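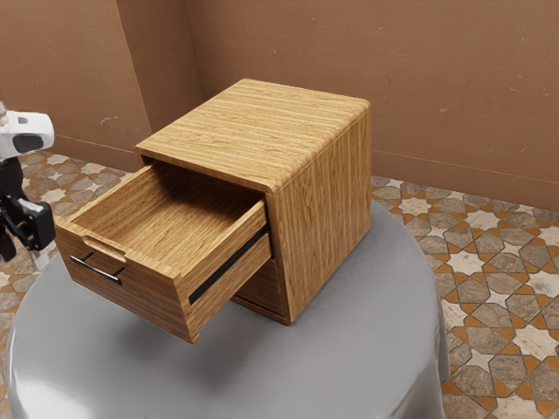 I have been asking the same question for years, usually while putting away dishes: when does a machine get to do this? My answer used to be "ask me in ten years." After a month of reading papers and pestering people who work on this, I'm a lot more excited than that, and I also have a new respect for drawers. Look at what a drawer asks of an arm. There's a slim black bar on the front to get hold of, there's a runner that only wants to go one way, and the whole thing ends up hanging out in the air past the edge of whatever the cabinet is sitting on. You and I do it with a hip while carrying a laundry basket. A robot has to find the bar, close on it, and then pull along a line it can't see, and if it pulls a little crooked the whole cabinet wants to come along for the ride.

Most of this practice happens in simulation now, and I love that. Nothing gets dented! You can run the same little chore all night, change the wood, change the floor, shove the cabinet over a few inches, and go again. Delia Bălan, who worked on warehouse arms at Diekmann before she moved over to home tasks, told me her first drawer policy needed 572 practice runs before she would even show it to a coworker. She said the opening part came along pretty quickly. Closing was what kept her up at night, which surprised me, as I would have guessed it was the easy half.

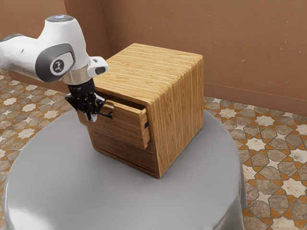
She has a theory about it. When you open a drawer you have one good place to hold, and the person who made the furniture put it there for you. When you close one, you can push nearly anywhere, and a lot of those places are bad. Push on a corner and it racks. Come in too high and you slide over the lip. People fix this in the middle of the motion without noticing, because we feel the drawer start to bind. Plenty of robot arms are still going mostly by what their cameras tell them.

I tried it in my own kitchen after we talked. I shut the silverware drawer 48 times with one finger, from different spots, while my coffee got cold. She's right! Dead center is lovely and the left corner is miserable. (My drawers are old and came from a salvage place in Ratby, so maybe yours are kinder.)
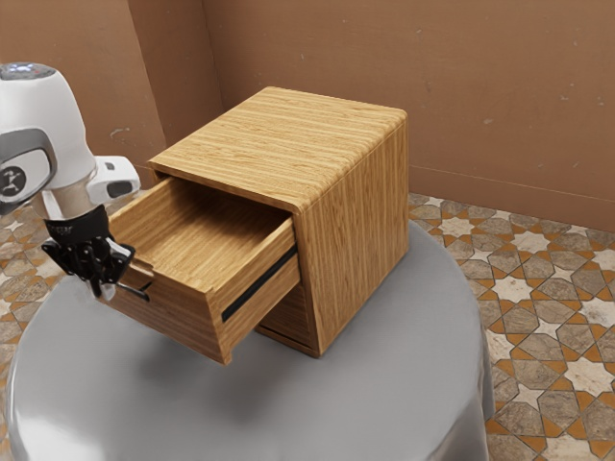

Gripper on the edge of the open drawer, with the black slot in the front.

The other thing I keep coming back to is how much of housework is handles. Drawers, sure, but also ovens, dishwashers, the fridge, the cabinet under the sink with the child lock I have never beaten on the first try. Every one of them is a bar or a knob or a slot, stuck onto something that slides or swings. If a robot gets good at handles in general — any handle, any height, any finish — then a big piece of the day opens up all at once. Shiny ones worry me a bit. Polished metal throws reflections all over the place, and I can see how a camera might get confused about where the surface is.

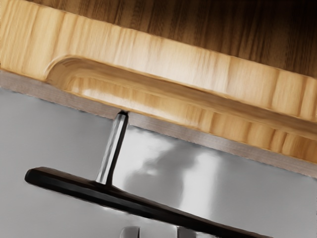
Two fingertips just under a long black bar, with stainless steel behind it.

So can they do chores yet? Some pieces of some chores, on a good day. I wouldn't hand over my kitchen. Delia says her current version manages the drawer well in simulation and gets fussy on real furniture, and she has a trip to Brollport coming up to try it on roughly 400 different handles in a showroom there. I have asked to tag along and hold the clipboard.

Shop floors are further ahead, I think, mostly because somebody can bolt the bin in the same place every morning. My house has never had anything in the same place two mornings running. I'll write up the Brollport visit when it happens, and if you have a truly awful drawer at home, tell me about it in the comments. I'm making a list for her.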